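The roll-top bread box is going back on the kitchen worktop, if orders at a small housewares firm in Flomstead are anything to go by.

Sutcliffe, which sells kitchen storage by post and from one shop, said it had sold 1,690 plastic bread boxes since May. It had ordered 900 for the whole year and had to go back to its supplier twice.

The best seller is the Sanik, a cream plastic box with a see-through brown lid that rolls up and over. The style will be familiar to anyone who grew up with one next to the kettle.

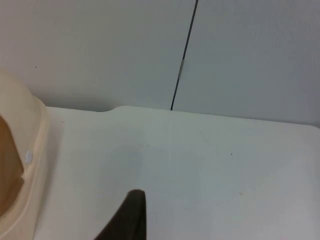
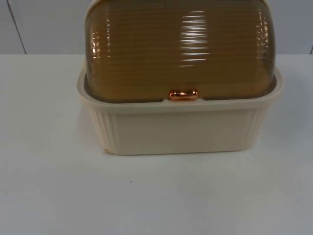
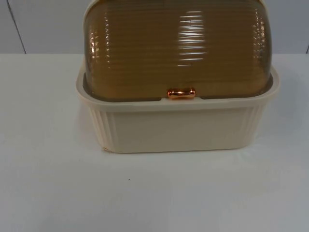

The cream base and, in the second and third pictures, the ribbed amber-brown lid.

FLOMSTEAD, Dec 3, 2024

Akosua Tsikata, who buys for the firm, said she had expected the box to sell mainly to older customers replacing one they already had. Most orders have come from people setting up a first home.

"They ring up and ask if it will take a large tin loaf, and whether the lid comes off to be washed," she said. "Those are the two questions. Hardly anyone asks about the colour."

The lid is ribbed from side to side and has a small coppery handle at the bottom edge, where it meets the front of the base. Ms Tsikata said an earlier batch had come with a plain plastic grip, and that customers had written in to say it was hard to hold with floury hands. The firm had 159 of those left and sold them at a reduced price in the Hinonstead shop.

Bread boxes went out of favour as kitchens lost worktop space to microwaves and coffee machines, and many households now keep a sliced loaf in the fridge or freezer. Bread kept in the fridge goes stale faster than bread left at room temperature, though it is slower to go mouldy. A box with a loose-fitting lid is a middle way - it keeps the crust from drying out too quickly and lets a little air through.

Sutcliffe advises customers to tip out the crumbs once a week, wipe the inside with warm water and a drop of washing-up liquid, and leave the lid up until the box is dry. It does not recommend the dishwasher for the lid, which can go cloudy.

Orders placed now will be sent within 3 weeks. The Hinonstead shop has a few boxes on the shelf and will hold one for a day if customers phone first. A green version was tried in the summer and has been dropped.

Contact the newsdesk | Copyright Flomstead and Hinonstead News | Back to top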